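Home | Reviews | Storage | Workroom | Contact

Equipment Review: Omitz Clear Compartment Box
Reviewed by Lovisa Magnusson, Kulport Supply Office
15th August

Print this page | E-mail this page

The Supply Office was asked in March to recommend a small-parts box for the repair benches. The Omitz clear compartment box was one of 2 models shortlisted, and this review sets out our findings on its body, lid and dividers.

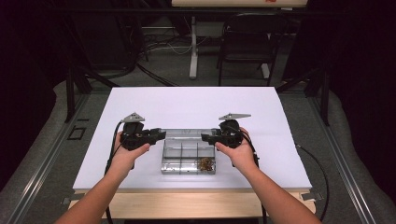
Compartment tray on the bench, with small brown and golden pieces in one cell.

The principal advantage is visibility. Staff can check the contents from the side as well as from above, and labels have proved unnecessary for most stock. The cells suit small hardware and craft findings. Longer items should be stored elsewhere. 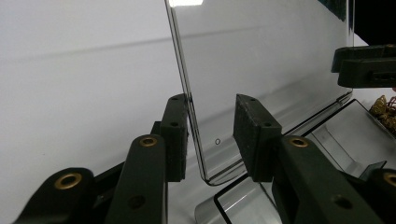

Clear plastic has well-known drawbacks, and buyers should weigh them before placing a large order. Fingerprints show readily, and fine scratches accumulate if boxes are stacked without a liner. The thin edges can be difficult to see against a pale surface, although the gently curved corner is a welcome feature on a part that is handled all day. We recommend a soft cloth and mild soap – solvent cleaners should not be used.

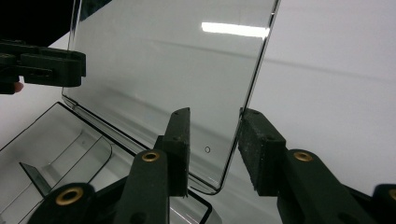

Clear panel raised at an angle, with overhead light reflected near the top.

Reflections may be a nuisance under strong ceiling lights. Moving the box a short distance generally resolves the matter. Our sample was opened and closed 470 times over the review period, and the hinge showed no cracking.

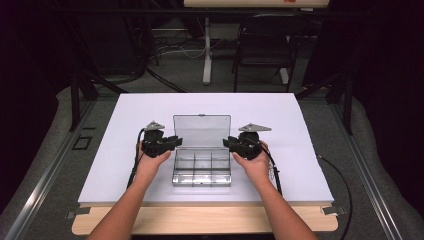 Organizer box with the lid fully open.

Space behind the box should be kept clear for the lid. On shallow shelves this is a real limitation, and the Rungrueang model may be preferable there. For open benches, the Omitz box is recommended. Overall score: 78 out of 100.

Comments

Samran Noiphan: Do the dividers come out? We need wider cells for washers.

Lovisa Magnusson: They are fixed in the version we reviewed.

Anayeli Aguirre: We have used 4 of these since March. The lids scratch, as stated, but the hinges are sound.

Home | Back to Reviews | Next Review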